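Chapter 4. Recording Demonstrations for the Dish-Sorting Project

Reading time: 12 minutes

By the end of Chapter 3 each team had a working gripper and a calibration sheet. In this chapter the gripper leaves the bench. You will record short demonstrations of a person handling tableware, check the recordings for faults, and label them for the training exercise in Chapter 5.

The project is the one set for the Stiltlow robotics class, and it is used through the rest of this part of the book. The task is narrow. Plates on a kitchen counter are to be picked up one at a time and sorted into stacks by size. Glasses, knives and cutlery are left where they are. A team that wants a wider task may take up the Katene extension at the end of the chapter, but only after its basic set has passed the check in Section 4.3.

Teams work in pairs. One student operates the gripper and the other keeps the log. The roles are exchanged after 30 demonstrations, and the change is written in the log. Operators differ in speed and in the angle at which they approach an object, and a set recorded by one person tends to carry that person's habits into the trained model.
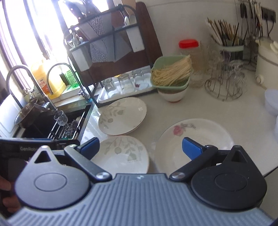

A plate is a harder object than it looks. It is wide, low and smooth, and when it lies flat the only part a two-finger gripper can use is the rim. The fingers must be open before the approach begins, as the blue fingertips are over the counter, and one of them has to pass under the edge without pushing the plate away. Overlap makes this worse. With a second rim showing just beneath the upper plate on the left, the operator must decide which edge to take, and the log should state which one was intended. The deeper plate with the rose belongs to a different size class from the two with the leaf pattern. Decoration is not a reliable guide to size, however, and Section 4.4 describes a test for models that have learned the pattern instead of the diameter.

Background also matters. A real kitchen puts glassware, racks and bright windows into the recording, and students are often tempted to clear everything away first. Do not do this for the full set. Record half of the demonstrations on a cleared counter and half on a counter in ordinary use — the comparison between the two is graded.

The class set from which the exercises are drawn contains 362 demonstrations. It is stored in the Clirnon log format, introduced in Chapter 2. Each entry has a start time, an end time, the object class and a result code. A failed grasp is kept and coded as a failure. Deleting failures is the most common error in student sets, and it makes the success rates computed in Chapter 5 meaningless.

Before starting Section 4.1, confirm that the fingers open and close over their full travel and that the pivot screws are tight. Then complete the Gerner checklist and attach it to the first page of the log.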